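The Case for One Bowl

By Alasdair Ogilvie
Thu 18 August

Most advice on storing small household items assumes that more compartments produce more order. I held this view for years and owned the equipment to match: a Stornoline drawer insert with 12 cells, two stacking trays, and a lidded box for whatever the cells would not take. I now think the assumption is wrong for any surface used daily, and that a single open bowl outperforms a divided organizer in nearly every respect that matters.

The first issue is decision cost. A divided tray asks the user to classify an object before putting it down. Is a wooden block a toy, a craft supply, or a spacer for the wobbly shelf? In a house with children the correct answer changes by the hour. An open bowl requires no classification. The object is either in the bowl or out of it, and a four-year-old can apply that rule without supervision.

The second issue is geometry. Compartments are sized for an average object, and household objects do not cluster near an average. A soft felt fruit and a flat block have almost no dimensions in common. Any cell that takes the first wastes most of its volume on the second. A round bowl with a flat floor takes both, and the block can lie flat under whatever is added later.
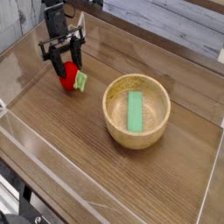
Material deserves more attention than it gets. I prefer turned wood with a thick rim. A thick rim can be gripped with one hand from any direction, and it tolerates being knocked against a table edge. Thin metal bowls ring when anything hard is dropped in. Ceramic is quieter but chips. Plastic is light enough to slide when a child reaches in, and it shows scratches early. Wood does need occasional oiling, and it should not be left standing in water. I consider this acceptable.

Color is a smaller point. A pale interior makes the contents easier to find. Red and green felt against honey-colored wood can be identified from across a room, while the same items in a black tray have to be looked for.

The usual objection is that a bowl becomes a dumping ground. This is correct, and the remedy is size. A bowl that holds a handful of toys fills quickly, and a full bowl is a visible instruction to empty it. The Cleno range goes up to 95 ounces, well past the useful limit for a tabletop. At that capacity the bottom layer stops being retrieved. I emptied ours in May and found a door key I had already paid to replace.

A second objection comes from people who sort for a living, and I grant it in part. Screws, beads, and fuses belong in divided boxes. These items are nearly identical, they are needed by exact type, and the cost of a wrong pick is real. Play food and wooden blocks meet none of those conditions. Applying workshop methods to them adds labor and returns nothing.

My own rule is one bowl per table, no lid, and no label. Lids get left off and then need storage themselves. Labels go out of date. The Stornoline insert has been moved to the garage, where it holds wall anchors and does the job well.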